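파란 상자

우리 동아리의 이름은 나트비였다. 영어로 Natby라고 쓴다. 왜 그런 이름인지 선배들도 몰랐고, 나는 한국에 온 지 2년밖에 안 되었으므로 처음에는 한국말에 그런 단어가 있는 줄 알았다. 사전을 찾아보았는데 없었다. 나비와 관계가 있습니까, 하고 물었더니 선배가 오래 웃었다. 그때 나는 조금 창피했고, 창피해서 다음 주에도 갔다. 안 가면 정말로 창피한 사람이 될 것 같았다.

공대 건물 지하에 있는 방이었다. 들어가면 먼저 납 냄새가 나고 그다음에 라면 냄새가 났다. 벽 쪽에 책상이 여섯 개 있었는데 그중 하나에는 아무도 앉지 않았다. 의자의 다리가 짧아서 앉으면 몸이 왼쪽으로 기울었다. 나는 제일 늦게 들어온 사람이어서 그 자리를 받았다. 한 학기 동안 나는 왼쪽으로 기울어서 공부를 했다. 지금도 사진을 찍으면 어깨가 조금 내려가 있다.

2월에 대회 공고가 나왔다. 대회의 이름은 케메이스 컵이었다. 로봇 손으로 책상 위의 부품을 집어서 상자에 담는 대회였다. 설명서에는 쉬운 말로 그렇게 쓰여 있었지만 나는 그 문장을 세 번 읽었다. 집어서, 담는. 우리 고향에서는 할머니가 콩을 그렇게 했다. 나쁜 콩은 버리고 좋은 콩은 그릇에 담았다. 할머니의 손은 아주 빨랐고, 손을 보지 않고 텔레비전을 보면서 했다. 나는 할머니 이야기를 동아리 사람들에게 하고 싶었는데 콩을 고르다, 라는 말을 그때는 몰랐다. 콩을 선택하다, 라고 말했더니 역시 선배가 오래 웃었다.

참가비는 300달러였다. 외국 대회여서 달러로 냈다. 우리는 돈이 없었으므로 축제 때 납땜 목걸이를 만들어서 팔았다. 작은 기판에 불이 들어오는 목걸이인데, 아이들이 좋아했지만 아이들은 돈이 없었다. 그래도 50개를 팔았다. 나머지는 우리가 하나씩 걸었다. 밤에 다 같이 목걸이를 걸고 언덕을 내려갈 때, 앞에 가는 사람들의 목에서 빨간 불이 깜박거렸다. 나는 제일 뒤에서 걸었다. 그날 처음으로 여기 오기를 잘했다고 생각했다.

내 일은 손이었다. 팔은 선배들이 맡고, 눈은, 그러니까 카메라는 박사과정 선배가 맡았다. 나는 기울어진 의자에 앉아서 손가락이 언제 얼마나 굽어야 하는지 숫자를 넣었다. 프로그램의 이름은 타다르였다. Tadar라고 쓰는데, 한국 사람들은 모두 따다다, 하고 불렀다. 따다다가 또 죽었다. 따다다를 다시 켜라. 우리 방에서는 하루에 몇 번이나 따다다가 죽고 살았다. 처음 듣는 사람은 무서웠을 것이다.

숫자가 크면 손이 부품을 튕겼다. 숫자가 작으면 손은 부품의 위를 쓰다듬고 그냥 올라왔다. 나는 이것이 이상하게 슬펐다. 손은 아무것도 잡지 않았는데 다 잡은 것처럼 천천히 움직여서, 상자 위에 가서, 손가락을 펴고, 아무것도 놓지 않고, 다시 돌아왔다. 그리고 화면에는 성공이라고 나왔다. 선배가 화를 내면서 말했다. 저건 왜 성공이라고 하냐. 나는 대답했다. 자기는 그렇게 믿습니다. 이번에는 선배가 웃지 않았다. 잠깐 가만히 있다가 공책에 그 말을 적었다.

연습은 밤에 했다. 낮에는 수업이 있고, 또 낮에는 옆 실험실의 기계가 켜져서 바닥이 떨렸다. 밤 열한 시가 지나면 바닥이 조용해졌다. 우리는 매트 위에 부품을 놓고, 손을 움직이고, 치우고, 다시 놓았다. 대회의 규칙은 부품을 가지런히 놓으면 안 된다는 것이었다. 사람이 일하다가 놓은 것처럼 놓아야 했다. 그런데 사람이 일하다가 놓은 것처럼 놓는 것은 어렵다. 내가 놓으면 꼭 줄이 되었다. 나는 눈을 감고도 놓아 보았지만 눈을 뜨면 또 줄이었다. 선배는 네가 착해서 그렇다고 했다. 나는 착하지 않다. 다만 어렸을 때부터 물건을 삐뚤게 놓으면 어머니에게 혼이 났다.

그렇게 해서 봄이 되었다. 기록은 박사과정 선배가 적었는데, 4월 말에 연습 번호가 4,000을 넘었다. 선배가 편의점에서 케이크를 사 왔다. 초가 없어서 케이크에 발광 다이오드를 꽂았다. 끄려고 모두 후, 하고 불었지만 당연히 꺼지지 않았고, 건전지를 빼는 사람이 없어서 우리는 불이 켜진 케이크를 그대로 먹었다.

문제는 커패시터였다. 책에는 전해 콘덴서라고도 나온다. 검은 통처럼 생긴 작은 부품인데, 세워 놓으면 넘어지고, 넘어지면 굴렀다. 손가락이 가까이 가면 벌써 도망갈 준비를 하는 것 같았다. 굴러서 책상 밑으로 가면 내가 바닥에 엎드려서 찾았다. 책상 밑에서 보는 동아리는 다른 나라 같았다. 선배들의 슬리퍼가 보이고, 누군가가 떨어뜨린 나사가 보이고, 위에서 하는 말은 물속에서 듣는 것처럼 들렸다. 나는 거기서 몇 분쯤 그냥 있을 때가 있었다. 한국말을 안 해도 되는 시간이었다.

한번은 박사과정 선배가 책상 밑으로 머리를 넣고 물었다.

찾았어?

아직입니다.

천천히 찾아.

선배는 그렇게 말하고 머리를 뺐는데, 부품은 그때 내 손 안에 있었고 선배도 그것을 보았다고 나는 생각한다. 그 일에 대해서 우리는 나중에도 이야기하지 않았다.

손은 라단스에서 나온 것이었다. 학교가 산 것이 아니고 빌린 것이어서 대회가 끝나면 돌려주어야 했다. 계약서에 Radance라는 글자가 크게 있고 그 밑에 돌려주는 날짜가 작게 있었다. 나는 그 작은 글자를 냉장고에 붙여 놓았다. 손을 돌려주는 날이 오면 나는 무엇을 하는 사람이 되는가. 팔을 맡은 사람은 계속 팔이 있고, 눈을 맡은 사람은 계속 눈이 있다. 이런 생각을 하면 밤에 잠이 안 왔다. 잠이 안 오면 침대에서 내 손가락을 하나씩 굽혀 보았다. 둘째 손가락을 굽히면 셋째 손가락이 조금 따라왔다. 로봇의 손가락에는 그런 것이 없었다. 시키지 않으면 따라오지 않았다.

다음 날 나는 선배에게 말했다.

셋째 손가락이 조금 따라오면 어떻습니까?

왜?

사람은 그렇습니다. 혼자 굽히지 못합니다.

선배는 자기 손가락을 굽혀 보았다. 방에 있던 사람들이 다 자기 손가락을 굽혀 보았다. 한참 동안 방에 말이 없고 모두 손만 보고 있었다. 그리고 누가, 진짜네, 했다.

나는 그 주에 숫자를 다시 넣었다. 둘째가 움직이면 셋째가 조금, 넷째가 아주 조금. 두 번은 더 나빠졌고 한 번은 따다다가 죽었다. 그다음에 방열판이 들렸다. 날개가 많아서 늘 미끄러지던 까만 방열판이었다. 손이 그것을 들고 파란 상자까지 가는 동안 우리는 숨을 쉬지 않았다. 상자 안에 떨어지는 소리가 났다. 탁, 하는 아주 작은 소리였다. 할머니의 그릇에 콩이 떨어지는 소리보다는 컸다.

그날 밤의 기록은 426번째 줄에 있다. 공책을 새것으로 바꾸고 나서 다시 1부터 세었기 때문이다. 나는 그 줄 옆에 우리나라 글자로 무엇을 적었는데, 선배가 무슨 뜻이냐고 물어서 날씨라고 대답했다. 날씨가 아니었다.

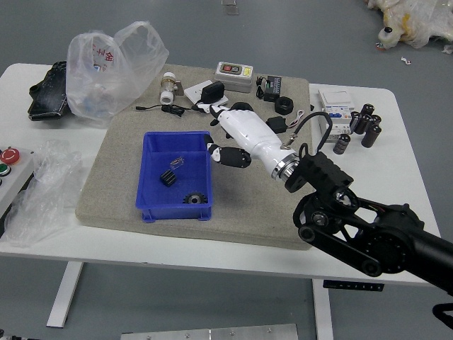

연습하던 책상. 파란 상자에는 방열판과 톱니바퀴, 작은 투명 플라스틱 조각이 들어 있다.

대회에서 우리는 상을 못 받았다. 이것을 길게 쓰고 싶지 않다. 우리 앞의 팀이 아주 잘했고, 우리의 손은 처음에 잘하다가 커패시터에서 오래 걸렸다. 하나가 굴러서 책상의 끝으로 갔다. 심판이 손으로 막을 수도 있었지만 규칙이 있어서 막지 않았다. 그것은 떨어졌고, 나는 나도 모르게 바닥에 엎드렸다. 큰 강당이었고 사람이 많았다. 심판이 영어로 일어나라고 했다. 나는 일어났는데, 손에는 부품이 있었다. 뒤에서 박사과정 선배가 웃는 소리가 들렸다. 나쁘게 웃는 소리는 아니었다. 이제는 나도 그것을 구별할 수 있다.

돌아오는 버스에서 모두 잤다. 나는 손이 들어 있는 가방을 무릎에 놓고 앉았다. 가방은 무거워서 다리가 저렸다. 휴게소에서 선배가 호두과자를 사 와서 내 입에 하나를 넣어 주었다. 내가 두 팔로 가방을 안고 있었기 때문이다. 뜨거워서 눈물이 났다. 선배는 뜨거우냐고 묻고, 나는 뜨겁다고 대답했다.

손을 돌려준 것은 그다음 주였다. 상자에 스펀지가 있고 스펀지에는 손의 모양으로 구멍이 있었다. 손을 구멍에 넣을 때 셋째 손가락이 잘 안 들어가서 내가 조금 눌렀다. 택배 기사님이 안에 든 것이 무엇이냐고 물었다. 나는 손입니다, 하고 대답했다. 기사님이 나를 한참 보았다. 선배가 급하게 와서 기계 부품이라고 말했다.

빈방으로 돌아가지 않고 우리는 밥을 먹으러 갔다. 식당에서 선배가 그 낡은 공책을 꺼내더니 나에게 주었다. 펴 보니까 내가 한 말들이 적혀 있었다. 콩을 선택하다. 나비와 관계가 있습니까. 자기는 그렇게 믿습니다. 날짜는 없고 순서도 맞지 않았다. 틀린 말이 많았는데 선배는 하나도 고치지 않고 들은 그대로 적어 놓았다.

나는 그 공책에 답장처럼 한 줄을 쓰고 싶었다. 볼펜을 빌려서 오래 생각했다. 그동안 찌개가 나왔고, 선배가 내 밥그릇의 뚜껑을 열어 주었고, 옆에 앉은 사람들은 다음 학기에 누가 어느 의자에 앉을지를 가지고 싸우고 있었다. 새로 들어올 사람에게 기울어진 의자를 주자고 했다. 나는 고개를 들고 말했다.

그 의자는 제 것입니다.

그러자 모두가 나를 보았다. 나는 다시 고개를 숙이고, 아직 아무것도 쓰지 않은 줄을 보면서, 찌개가 식기 전에 무엇이라도 써야 한다고 생각했다.

2019. 5. 15. 씀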